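Edeltraud Kettler has mended household china in Betlow for most of her working life. She took over the Lozano shop from her aunt, and the old name is still over the door.

"People think it's all museum pieces," she says. "Mostly it's a plate somebody's mother used for cake."

She opens at eight and does her gluing before noon, when the light is best. A simple break costs 95 pounds. A tureen that arrived from Plunport in March, packed in a Wivico biscuit tin, will come to 300.

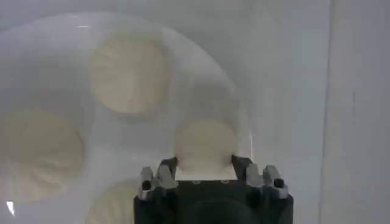

A thin white piece, held between two fingers of the gripper.

Kettler won't rush a join. She does a dry run first, with tape, and writes the order of the pieces on a card. "If you lock one out, you have to take the lot apart again - and I've done that more than once."

She turns down work too. Anything that will go back in the oven she sends home.
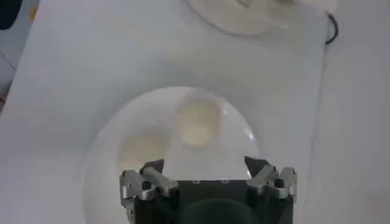

Can a mended plate be used for food?
Kettler advises against it. She tells customers to keep it for display, wash it by hand in lukewarm water and leave it out of the dishwasher.

She has taught 2 apprentices, and one of them now does the gilding. Kettler never liked gilding. "Too much holding your breath," she says.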